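Norham (boot utility)

By Josefina Ledesma
6/26/25

We use cookies to remember your preferences. By continuing to browse you accept our cookie notice.

Norham is a small utility for starting a computer from a removable drive and repairing whatever is left on the internal one. It was written by Olga Iturra while she was working in the support office at Trasovdale, a regional supplier of school computers, and it has been distributed free of charge ever since. Its main window has three buttons, one of which is Help.

Background

Trasovdale's machines were sold with a recovery partition, a hidden area of the disk meant to restore the system after a failure. The arrangement worked well unless the disk was what had failed. Customers in that position were asked to mail in the whole computer. Iturra's first version, finished one November, fitted on a drive small enough to go out in an envelope, and the savings in postage are said to have impressed management more than the software did.

The name comes from the meeting room where the program was first shown. An earlier name, Disk Friend, survives in several error messages.

Operation

The program copies a compact operating system to a USB drive and marks the drive as bootable. When the computer is started from it, Norham checks the partition table, looks for a damaged boot record and offers to rewrite it. The user must type the word "yes" in full. Version 2 accepted a plain "y", and the support forum for that period makes sad reading.
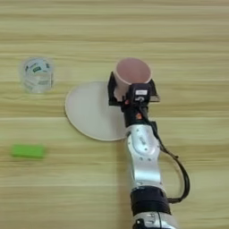

Drives larger than 60 gigabytes are supported from version 3 onward. Older releases treat them as blank, and will say so with great confidence. A log file is saved to the drive after each session, and can run up to 1,000 lines, most of them reporting that nothing happened.

Norham doesn't recover deleted documents. The manual states this on its first page, on its last page and in a box in between, and it remains the most common question sent to the author.

The Skolstead edition

A second edition, called Skolstead, was put together for network administrators who needed to repair many machines at once. It adds a command line and removes the pictures. Settings are kept in a plain text file with 2,853 possible entries, of which the sample file supplied with the program uses four. The Skolstead edition reads drives made with the standard one. The reverse is not true, and no date has been given for when it will be.

Reception

Reviewers have generally praised Norham's size and speed and have been polite about its appearance. The gray background was described in one download guide as "restful." Complaints tend to concern the progress bar, which reaches the end early and then stays there for several minutes while the work is done. Iturra has replied that the bar shows progress toward starting.

A rival program, Cabral, offers a similar set of repairs with a more modern interface and a monthly fee. Each program detects drives made by the other as corrupt.

See also
Boot record
Cabral (software)
Disk partitioning
Recovery partition
List of utilities with misleading progress bars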